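The Cable Is the Machine

Monday, December 30, 2024

Every sales deck I have sat through in the last few years has the same slide near the front. It shows an arm, clean as a piano key, reaching for something. There is never a cable on it.

I look after small automation cells for a living. Most are single arms bolted to a bit of frame, doing sorting or bagging work for people who were told the thing would more or less run itself. I don't dislike the machines. I dislike how we talk about them, and above all how we budget for them, as if the arm were the expensive part and everything hanging off it were string.

Take the cell I spent most of October with, at Dikcombe. It has one arm and one gripper, and its job is to reach into open paper bags and take things out. The integrator, Tollano, handed it over with a binder. The binder had 158 pages. I found two paragraphs on cable routing, and one of those was a warning that damage to the cable was not covered.

In the first month the cell stopped 6 times for what the log called a gripper communication fault. Each time somebody power cycled it and it came back. The people upstairs read this as a software problem, so they asked for a software update, got one, and it stopped again the following Tuesday. By the time I was called there was already talk of a new gripper.

I didn't touch the gripper. I jogged the wrist slowly to the end of its travel and held the connector between two fingers while it went. You could feel the pull come on well before the arm got where it was going. The cable had been tied down at the last joint with no slack to speak of, which looks very tidy at a handover. I cut the tie, gave it a loop, ran the wrist both ways again, and marked the cable with a paint pen so the next person could see if it had crept. Parts cost: one tie.

Selma Janevski, who trained me at Jendby, used to say that a tidy cable was a cable nobody had moved yet. She would make us run every pose in the program at crawling speed with a hand on the harness before she let us hand over anything. It took most of a day and it couldn't be billed as anything a customer would recognize. I have yet to see that day in a quote from anyone else.

The counterargument, which I got from Renata Echeverría over a long lunch, is that I am describing bad installers and blaming the whole trade. She runs the numbers for a company called Coşkun that leases cells, and her view is that wear parts are wear parts. Swap the cable every 2000 hours, put it on the invoice, move on. For a big site with a stocked cage and a night shift, fine. Most of the places I go have neither. They have one person who was shown the pendant once and a spare connector still on order. And a swap interval does nothing for a cable that was routed wrong on day one. You just get to replace it on schedule.

Then there's the work surface, the other thing no one prices. Paper bags don't hold still and they don't hold their shape. If you want one in the same place for the next cycle you fix it down, and what people fix it down with is tape.
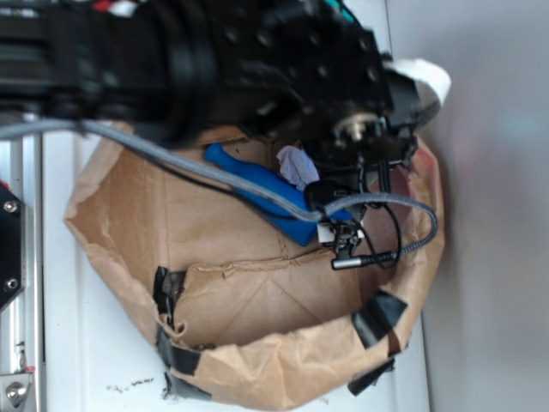 Gripper working in a taped-down bag, with the gray braided cable looped around it.

I'm not going to sneer at the tape. I've used plenty. But look at the rim of that bag, the tears and the creases, and then ask what the program believes about where the edge is. The vision people will tell you the system copes with variation. Maybe it does. Somebody still has to decide when a bag is too far gone, and write that down, and wipe the crumbs off the table. In the proposals I get sent to review, that somebody has no hours.

One customer showed me a line in their maintenance contract for $400 a year, "general inspection." I asked what was inspected. They didn't know, so we phoned, and the firm didn't know either. I'd have spent it on a spare cable and a morning of someone's time with the arm at crawling speed.

So before signing for one of these, ask to see the wrist at full travel, in both directions, with the real tool on it. Ask who re-tapes the bag. If the answer to either one is a slide, wait.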